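Company Products Growers & Packers Careers Newsroom Contact

Newsroom > Press Releases > Workplace

Aaltonen Brings Hand-Taught Robot Packing to Its Osevness Produce House, and Asks Its Own Packers to Do the Teaching

PLINESTON, 6/25/21 – Aaltonen, the family-owned produce packing company that has been sorting and boxing vegetables in this part of the country for 43 years, is very happy to share that it will begin moving part of the work at its Osevness packing house over to robot arms this December, and that the people showing those arms how to handle a vegetable will be the same people who have been handling them all along.

The project is called Emetti, and it has been a long time in the making. Anyone who has spent a season on a packing line knows that soft, shiny and oddly shaped produce has always been the hard part. Potatoes and onions can tumble down a chute and come to no great harm. An eggplant can't. It bruises if you squeeze it, slides if you don't, and no two of them seem to have the same idea of what shape an eggplant ought to be. For that reason the eggplant, pepper and squash tables at Osevness have stayed almost entirely hand work, even as the lines around them got conveyors, scales and labelers over the years.

Under Emetti, packers spend part of their paid week at the company's teaching floor in Plineston, where they pick up, turn and set down vegetables using hand-held grippers fitted with cameras. The recordings are then used to train the robot arms that will work at the Osevness tables. There is no programming to learn and no keyboard to sit at, and most people are comfortable with the grippers by the end of their first morning. (The first ten minutes, we are told, feel a good deal like eating with somebody else's chopsticks.)
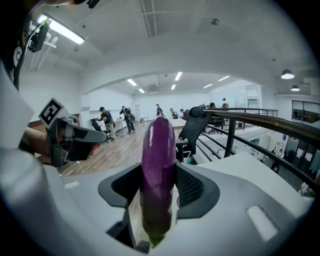 A long purple eggplant held upright between the black finger pads of a hand-held gripper, with a second gripper at left.

Aaltonen began the teaching sessions with 12 packers from the eggplant and pepper tables, all of whom put their names forward. Between them they have now recorded 600 hours of handling, and a good many of the small habits they brought with them have changed the way the project team thought about the job. Experienced packers, for instance, tend to let a vegetable settle into the hand for a moment before lifting it, and they rarely take hold of it in the same place twice in a row if the skin looks tender. None of that was written down anywhere before this spring. It is now part of the training guide used for new hires as well as for the arms – something the company is rather proud of.

We know that news of this kind makes people worry about their jobs, and we would like to be plain about what changes and what doesn't. Osevness employs 195 people. No position will be cut as a result of Emetti, and that commitment is written into the agreement reached with the employees' council in the spring. The robot arms will take over the steady lifting from bin to tray, the part of the job that sends the most people home with sore wrists and shoulders. Packers at those tables will move to grading, final checks and looking after the arms, and they will keep their current pay grade or go up one. Nobody will be asked to work faster to keep pace with a machine, and any packer can stop an arm at any time without asking a supervisor first.

Teaching hours are paid at a higher rate than table hours, and Aaltonen provides the bus between Osevness and Plineston. Packers who complete the full course may apply for the new post of handling instructor, with the first of these posts opening in the fall. The company has also agreed that the camera recordings will be used for training the arms and for nothing else, and that they will play no part in anyone's performance review.

The first arms will be installed at two of the eggplant tables in December, when the house is at its quietest, and will run beside the regular crew through the winter. Peppers are to follow once the crew and the project team both feel ready, and squash after that. We would sooner go a little slowly and have everyone still speaking to one another at the end of it!

Families of employees are warmly invited to visit the Plineston teaching floor and try the grippers for themselves at an open afternoon later this summer. Details will be posted in the Osevness break room and mailed out with the July pay slips.

About Aaltonen
Aaltonen packs fresh vegetables for grocers, schools and restaurants from its house in Osevness. The company's offices and teaching floor are in Plineston.

Press inquiries may be sent to the Aaltonen communications office in Plineston.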